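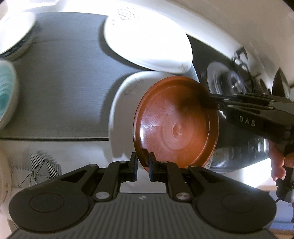

Gornitz support wrote back on 1st January that a rim slip during a two-gripper handover is nearly always a pad problem, and that we should rule out the pads before touching any calibration. We did it in that order. Log follows.

Ticket 134
Product: Altis hand-held gripper, paired use
Site: Tanetti kitchenware bench
Status: open, workaround in place
Severity: 2

Symptom
Round, rigid parts with a raised rim rotate in the jaws when the second gripper makes contact near the top. The first gripper holds the bottom edge. Jaw position stays constant in the log, so the controller does not see a lost grip and no fault is raised. Bowls and flat plates are not affected.

Steps taken
Cleaned both pads on the lower gripper with alcohol and let them dry. No change.
Swapped the pads left to right. The part now rotates the other way.
Fitted a new pair from the spares box. Rotation is smaller but still there.
Checked the linkage pins for play. Left side within limits. Right side has play at the upper joint, visible by hand with the jaws half closed.
Ran 72 handovers with the reddish-brown disc, standing on edge. Slip in 39.
Repeated with the second gripper approaching from above, along the line of the lower jaws. Slip in 2 of 72.

Findings
Two causes, one on top of the other. The worn pads let the rim slide, and the loose upper joint lets one finger toe out under side load. A contact high on the rim and off center has a long lever arm, so it takes very little force to start the rotation.

Workaround
Approach in line with the lower jaws. Stop the run if the part turns – do not chase it with the second gripper. Keep fingers clear of the linkage while the jaws are closing.

Outstanding
Replacement pin set requested from Peng, delivery expected in April. Gornitz has been asked whether a slip check can be added that does not depend on jaw position. Ticket stays open until the run is repeated with the new pins.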